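How to pack for a four-day camping festival

Updated 2026-02-19 by Mohit Srivastava

Most people bring too much to their first festival and still forget the things they need. The list below is the one I use for Eklow and it works for any camping event of the same length.

Before you start

Read the event's own rules page first. Eklow bans glass, gas canisters over a certain size and gazebos in the general field. Varkurow allows gazebos but shuts its car park gates overnight. Rules change from year to year, so don't rely on last November's email.

Step 1: Sort out the tent

Put it up in the garden or a park before you go. Count the pegs and take 8 spare ones. If two of you are sharing, buy a tent sold for three, as bags take up a whole sleeping space.

Step 2: Pack by day

Use one carrier bag per day. Each gets a T-shirt, underwear and two pairs of socks. Roll everything and squeeze the air out. Add one warm layer and one waterproof for the whole trip — the nights are colder than the forecast makes them sound.

Step 3: Food and water

Breakfast is the meal worth bringing. Oat bars, bread rolls and peanut butter all keep. Stalls at Eklow usually open by 11, and a main meal last year was a bit under £20. Carry an empty bottle through the gate and fill it at the taps.

Step 4: Washing kit
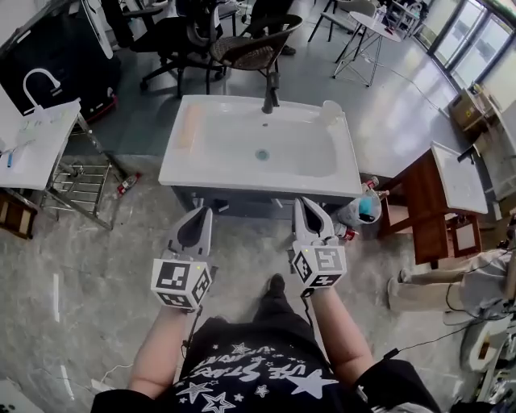 Washing at a festival means a cold tap, a queue and nowhere to put anything down. At home you have a wide, shallow bowl and a lever tap, with a cabinet underneath, so it's easy to forget how much you rely on a surface. Get a hanging wash bag with a hook. Mine holds a toothbrush, solid soap, a small flannel, sun cream and wipes. Pack toilet roll separately in a sealed bag.

Step 5: The arrival bag

Keep your ticket, ID, bank card, torch and power bank in a small rucksack that stays on you. Everything else goes in the big bag. If you're coming on the Muvov coach, label both, as the big one goes in the hold.

Leave at home

Jewellery, hair straighteners, more than one pair of spare shoes, and anything borrowed.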